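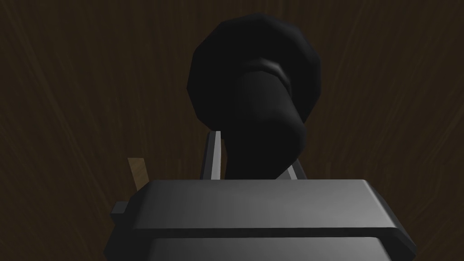

Fined over the tent stakes – do we fight it or pay it?

tentrat_16
Long time lurker, first time starting a thread. I do rigging for a small outfit called Drikness (tented shows, county fairs, the odd wedding when money's tight) and we got written up in October. The inspector said our stakes weren't deep enough on the windward side and that we had no written plan for high wind. Nothing fell down and no one got hurt. We have a meeting coming up where you can talk the fine down, and my boss wants to go in swinging. I'm the one who has to sit there with the paperwork. Has anybody been through one of these?

guyline
Yep, twice. Go to the meeting, be polite, bring proof you fixed it. They knocked ours down by a good chunk and we were out of there before lunch. The guy in front of us went in yelling and got nothing.

mudandcanvas
Gonna disagree. If you settle, it stays on your record, and the next one can get written up as a repeat, and those cost a whole lot more. We contested ours when I was with Hurkel and half of it got tossed. It took 8 months and a lawyer, but still!

guyline
And what did the lawyer run you?

mudandcanvas
More than the fine, fine, I'll give you that. But we bid on fairground jobs and they ask about violations on the form. Worth it to us.
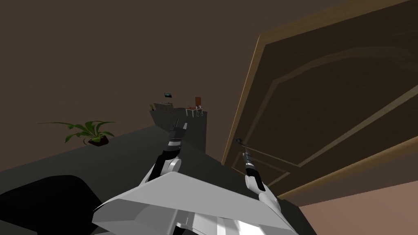 tentrat_16
OK so that's kind of my boss's point too, he's worried about the fair bids. What I can't get him to see is that the wind plan part is just true – we didn't have one. We had me looking at the sky and a weather app on my phone. The stakes I'd argue about all day, that ground was like concrete and we pull tested 6 of them.

peg_and_pole
Did you write the pull tests down? With a time and who did it? If you did, fight the stakes and give them the wind plan. You don't have to treat it as one big lump, each item stands by itself. I work for Drandenura and we split ours just like that.

tentrat_16
I wrote them on the back of a seating chart, lol. But yes, with times.

peg_and_pole
Then copy that chart today and put the original somewhere dry.

mudandcanvas
Seconding the chart thing. Also watch your deadline, it starts from when you got the letter and the meeting does NOT stop the clock. We nearly missed ours.

guyline
Agree with mud for once. And write the wind plan before you go in. Ours is one page: who watches the gauge, what speed we stop the show, what speed we clear the tent, who makes the call. We seat 200 and we can get them out quick, but only if the same person says go every time.

tentrat_16
Would you mind sending me yours? I'll swap in our own numbers, our tent is an old Taşdemir and I've got the book for it somewhere.

guyline
Sure, check your messages tonight. Find that book first though, the speeds need to come from there and not from mine.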